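Home | About | Equipment Notes | Archive | Contact

Planning the second half of the equipment budget

2023-06-30

The hand-held grippers at our Iltville workroom are due for review before the new budget opens in September. I have set out my thinking for readers who plan purchases of a similar kind.

We began the year with two grippers and an allowance of $3,000 for parts and replacements. The frames have given little cause for concern. The finger pads are another matter, and I had not given them a line of their own. That was an error in my planning – small parts were left under general supplies, where they were easily overlooked.
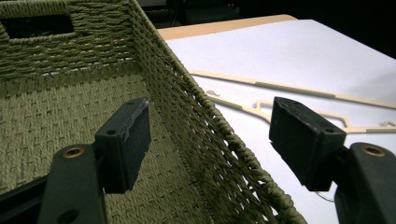

Finger pads on either side of a woven basket rim. Scuffing shows on the black finish.

Two suppliers have been asked to quote. Sasaki offers pads in packs of 14, with delivery to Irbridge only, and we would need to arrange collection. Zevevier will deliver to the door but requires a minimum order of about 50, more than we could reasonably store or use. I favour the smaller pack, even at a higher unit price.

I also intend to set aside a modest sum for baskets, trays and other household goods used in handling work. Soft and woven items should be budgeted as consumables and recorded separately from tools.

Purchase of a third gripper has been deferred until both quotes are in hand.

2 comments | 14 shares

Contact | Copyright 2023 | Back to top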